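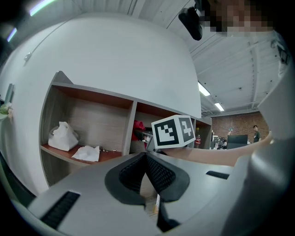
*Hand-held gripper with its cube marker, at the shelving unit.*

# Hand-held gripper recording: questions about the rules

Maintained by Leonie Henare, Sanbridge floor team. Last changed in November. The rules apply at Sanbridge and at the Drustham site unless an answer says otherwise.

### Who can record with a gripper?

Anyone who has done the 30-minute floor briefing and signed the sheet. Visitors can hold a gripper and try the pads, but not record.

### What do I check before the first take?

- The pads open and close fully and have no cuts in the rubber.
- The cube marker sits tight on its bracket. If it turns under light finger pressure, tag the gripper and take another.
- The marker faces are clean. Use a dry cloth. Alcohol wipes dull the print.
- The vent slots are not taped over or blocked.

### Can I cover the marker with my free hand for a moment?

No. Keep your other hand and forearm out of the space between the marker and the task. A forearm behind the marker is allowed as long as the coded faces stay clear. If you cover a face, finish the motion, then mark the take as "occluded" in Zalteo.

### Do I have to clear the shelf first?

Only if the task card says so. Bags, cloths, tissues and bottles can stay where they are, and we want ordinary shelves in the set. Don't rearrange things between takes of the same task.

Small metal parts are different. Anything that could be a loose screw or nut goes in a tray before you start, unless it is the object named on the card. They get into the pads and score the ridges.

### What about other people in the room?

Tell them before you start. Anyone who doesn't want to be recorded can ask you to stop, and you stop. Faces are pixelated before a recording is released to annotators - this includes people in the background. Screens are not pixelated automatically, so ask for monitors facing you to be locked.

### How long can I record without a break?

Take 10 minutes off after every 30 minutes of recording. Switch hands if you can. Report wrist pain to Arif Talukder the same day, even if it goes away.

### When are the pads replaced?

At 4,000 closes, by the counter in Zalteo, or sooner if the grid pattern is worn smooth anywhere. Replace both pads together. Spare sets are in the Bandara cabinet.

### I dropped the gripper. Is the take still good?

Stop and discard it. Check the bracket and redo the calibration before the next one. A drop of over a meter also needs a line in the fault log, signed by you and by Delali Korletey or her deputy.

### Is this an outside standard?

No, these are our own rules. The general site safety rules still apply, and where the two disagree, follow the stricter one.

### Who do I ask?

Recording questions: Leonie, extension 176. Zalteo accounts: Chi-keung Liu.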